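Bright new room for the Sterkham repair and sewing program

The old Bondon storehouse in Sterkham has a new life! After a long winter of sanding, patching and painting, the upstairs room opened in July as a shared workroom, and the first sewing and mending sessions are already full.

Anyone who remembers the place will know how gloomy it was. The walls are white now, and so is the ceiling, which took far more paint than we'd planned for (28 tins, if you please). Sithole Electrical hung long, narrow light fittings overhead, so threading a needle at five in the afternoon is no longer a test of faith.

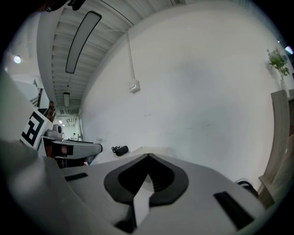 The money came from the neighbourhood appeal, which 155 households chipped in to. We were hoping for $2,000 for the painting and finished $1,119 over that, so the extra has gone straight into shelving, a decent kettle and a second ironing board. What a wonderful response!

Sessions run each month, mornings and evenings, and you're welcome to bring a coat with a dodgy zip, curtains that need hemming or a half-finished quilt that's been sitting in the cupboard for years. Arnavov Fabrics has donated a big box of offcuts in every colour going, and they're free to use while they last.

Bookings are taken at the front desk in the Bondon building. Street parking is easiest after four, and the side door is the one closest to the stairs.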